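Hiếu Hoàng
Notes on paper sizing, since the last thread drew questions. Sizing here means the treatment that controls how fast paper takes up water. It has nothing to do with dimensions.

Untreated paper is a mat of cellulose fibers with gaps between them. Water moves through the gaps by capillary action and into the fiber walls more slowly. Blotter paper is left this way on purpose.

Internal sizing goes into the pulp before the sheet forms. Surface sizing goes on afterward, usually starch. Most office paper has both.

The old method was rosin and alum. It works, but it leaves the sheet acidic. I have a ledger from 1866 on gelatin-sized rag that still folds cleanly, and much younger books that crack at the corner.

The standard bench check is Cobb: a known area, a known depth of water, a set time, blot, weigh the gain. I run 30 seconds on light stock. Lower number, less uptake.

Two sheets from Garnemton, same nominal grade, gave clearly different results last May. The mill had changed the starch. The spec sheet had not changed.

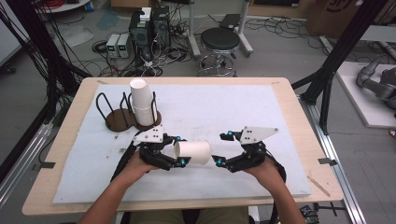 Sizing alone will not hold a liquid for long. It slows the wetting and then the edges start to wick — raw cut edges are the weak point on any board. A white paper cup on its side, like this one, shows you the rimmed end, where the board is usually rolled over on itself. Drinking cups also get a coating, commonly polyethylene, and that does most of the work.

Emura asked about pencil. Graphite does not care much about sizing. It cares about surface texture. Fountain pen ink cares about both.

Next thread will be on fillers, mainly calcium carbonate.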